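Week 14 handout: When the wrist camera goes blind

The Nalirmont runs gave us 423 simulated grasps, and 22 of them failed in the same dull way. The arm came in too close, the wrist view filled up with plain grey, and the pose estimator went on reporting high confidence. It had very little left to be confident about.

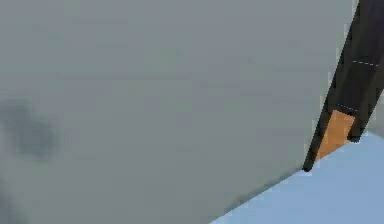

The Dutov controller has a check for lost targets, but a large flat surface with no markings doesn't count as lost. As far as the check is concerned, all is well and the arm may carry on pushing. Ramasamy calls this "graceful degradation" in the course reader - I'd call it leaning on things.

Before the lab, please:

Set the force limit to 40 N in the Sternard config file. The default is no limit at all.

Add a stop for when image contrast drops below your threshold. Choose the threshold yourselves and defend it in writing.

Log the last good pose, with its age.

Hand in by March 2, 2024.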